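Washing and re-covering the big comforter, a thread

First thing up on the bed, cover and comforter both:

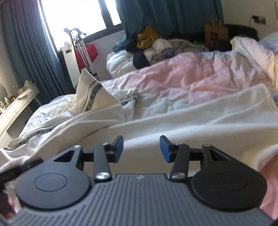

Thread last edited in February, 4:40 pm

A few people asked how I do the comforter by myself, so I'm posting it as I go. It's a slow job. I set aside an afternoon and put the radio on.

Start by stripping the bed down to the bottom sheet. Pillows go on the chair, throws go on the floor of the closet. You want the whole mattress as a work surface.

The comforter is the puffy one in pink, mint and lavender. I bought it from Wetico when we moved to Clukholm. It's the older kind with the quilted stitching, before they changed the filling.

The cream cover is from Lokine. I got two so one can be in the wash. If you only have one, plan to start early in the morning or you'll be sleeping under a bath towel.

Washing. Close the cover all the way before it goes in the machine. If you leave it open, every sock and pillowcase in the load ends up in the bottom corner in a hard ball.

Cool wash, normal spin, half the soap you think you need. I used to fill the cap to the line and the cotton came out stiff.

The comforter doesn't fit my machine. I take it to the laundromat on Kwok Street and use the big front loader at the end. It takes about 50 minutes with the extra rinse.

Drying takes longer than washing. Low heat, and I stop the dryer every 10 minutes or so to pull the thing out and turn it over. The middle stays damp long after the edges feel done.

Two clean tennis balls in the dryer do help with clumps. So does shaking it out by the corners on the sidewalk, if you don't mind people looking.

Back home I leave it over the shower rail for an hour anyway. I put one away too soon last winter and it smelled like a basement until spring.

Now the cover. I've tried the roll-it-like-a-burrito way. It works fine on a twin. On a big bed I lose track of which end is the opening and have to start again.

What I do now is turn the cover inside out and lay it flat, opening at the foot of the bed. Then I reach in with both arms and find the two far corners.

Grab the comforter corners through the cloth, one in each hand, and shake everything down over them. Stand on the floor for this. Standing on the mattress is how I pulled a muscle.

If your comforter has loops, tie them to the inside corners. Mine lost one loop years ago and I replaced it with a bit of twill tape. Four stitches each side, nothing fancy.

Once the top corners are in, go to the foot and tuck the bottom corners in by hand. Push them all the way to the seam. If they're short of the corner now they'll be a foot short by Thanksgiving.

Then walk around the bed and smooth the sides. There's always one spot where the comforter has folded over on itself. Reach inside and flatten it before you close up.

Zippers: go slowly at the curve and hold the loose fabric back with your other hand. I've caught the lining before and had to cut it free with nail scissors.

If it sticks, rub a candle stub along the teeth. A pencil works too but leaves gray marks on anything pale, and I don't recommend it on cream.

Someone asked about buttons instead of a zipper. I had a button one. Two fell off in the first year and the gaps let the comforter slide out at night. I'd pick a zipper again.

Someone else asked about ironing it. No. I pull it straight while it's still slightly damp and let it be wrinkled.

How often - cover every two weeks, comforter twice a year. More if you have a dog that sleeps on the bed. I don't, so I can't tell you how much more.

Edit to answer the storage question: the spare cover goes in a pillowcase on the top shelf. No plastic bags. The spare has been up there since the fall and smells fine.

Next up is the mattress pad, which I've been putting off. I'll add it to this thread if I get to it this weekend.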